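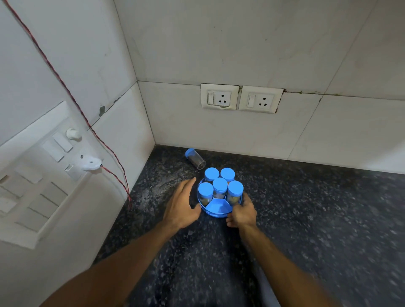

Skodorbridge Home Robotics Club · Kitchen Tasks Team

3 min read

Ledetti is the student project I've been part of since my second term in the club, and I've been asked to write up the entry for it, so you're getting it from the inside. In short, it's our attempt to teach a robot to tidy a kitchen counter by learning from people doing the same thing with their own two hands.

The club started Ledetti after Reda Zaki came back from the Fundance student meet with a notebook full of ideas (and a terrible cold). Before that we mostly built line followers. Fun, but you can only watch so many of those! Reda wanted chores, real ones, with clutter and shiny surfaces and things that roll.

Our main task is the spice carousel. It's a round blue plastic rack with clear jars that have matching blue lids, and it sounds like nothing until you try to explain it to a machine. Clear jars on a speckled dark granite counter is hard to see. A jar lying on its side behind the rack is harder. And you need both hands for a lot of it, one steadying while the other turns or lifts, which is why we record people instead of writing out the moves ourselves.

A session goes like this. One person does the task at normal speed, and a second person keeps the log and resets the counter between takes. We meet on Wednesday evenings and try to get 27 takes done before everybody is hungry. Ea Hafþórsson wrote the labeling tool, and she's strict about it: every grasp gets a start, an end and a hand, left or right. We passed over 3,000 labeled grasps in May and ate a lot of cake.

The learning side is Baldur Brøndum's corner. His first version loved the rack and ignored any jar that wasn't in it. The second one went for fallen jars but grabbed them by the lid, and lids unscrew, so we spent a whole evening sweeping up cumin. The current version picks a jar up by its body on most tries, though putting it back into a free wedge of the rack still goes wrong more than I'd like. I think the approach angle is off. Baldur thinks it's my labels.

The team has nine members right now and is split into three groups: recording, labeling and training. New people normally begin in recording, and you don't need to know any code for that. Eyvindur Fogh joined with none at all and now runs the reset checklist, which he keeps rewriting.

Next on the list is a drawer of mixed cutlery, as soon as we've agreed on what counts as sorted.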